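Cudska Open Day

The Cudska open day is a yearly visitors' afternoon at the robotics firm Cudska, held in April on the ground floor of the old Hứa mill. I've gone twice now and I'm the one who keeps this page going, so forgive me if it reads more like a letter than an encyclopedia!

Background

Cudska trains its home robots in simulated houses before any hardware rolls across a real floor. The software is called Merance, and it was started by Lụa Bạch and Fitzgerald Wojcik with a library of 33 rooms. The library has since grown to 549, and Darcy Li (she gave the talk I sat in on) wants it at 2000. Every room gets its own mix of walls, floors and furniture, and some of the color choices are pretty wild.

The demonstration

The doors open at 1 p.m. and the first demo is navigation, shown on a big screen with folding chairs in front of it. 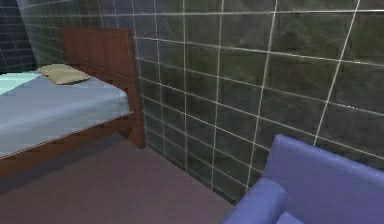 Chiến Phí ran the controls the year I'm mostly writing about, and he was happy to take requests from the crowd. Kids wanted the robot to go faster, of course. He explained that the planner, Jernov, has to work out a path between pieces of furniture using only what the simulated camera gives it, and that bedrooms are harder than they look - low beds and chunky chairs leave odd gaps. I asked far too many questions and he answered them all.

Then comes the bathroom part, which is my favorite. Lợi Từ talked us through why a pedestal sink is such a good test (a narrow column down low and a wide basin up top, so a robot that only checks floor level can bump its upper half).

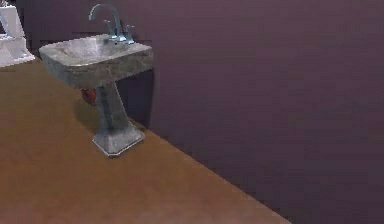
A pedestal sink with a gooseneck faucet in a simulated bathroom, Cudska open day.

Visiting

Entry is free but you do need to sign up ahead. Parking behind the mill fills early - I ended up walking 2 blocks - and the coffee is good.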